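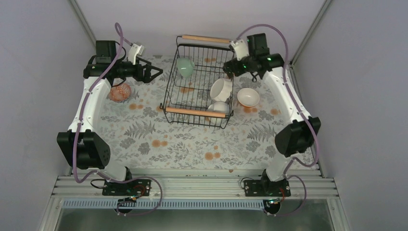

Loading a small dish rack on a cloth-covered table

Every rack maker claims the thing loads itself. I have owned three, including one from Evel, and none did. A compact wire rack holds a few pieces well and more than that badly, whatever the box says.

1. Put down the tablecloth first and pull it flat. A busy print hides drips, which I count as a warning. Wipe it anyway.

2. Set the rack toward the back. Stument's leaflet wants it square to the wall. I've tried both and can't tell the difference.

3. Bowls go in on one side, tilted. Flat bowls hold a puddle underneath -- the "airflow base" on my old Plondumora did nothing about it.

4. Cups take the other side, two at most. Keep the handles where your fingers can reach them.

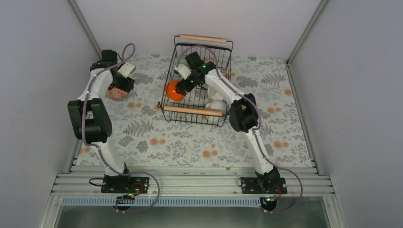
5. Leave it alone for over 3 hours. The five-minute towel method works too, if your towel is clean. Mine rarely is by Thursday.

What to skip

Drying mats under the rack. Clip-on cutlery cups, which tip. Wood oil sold for rack handles: I used the Baloch one for a month and saw no change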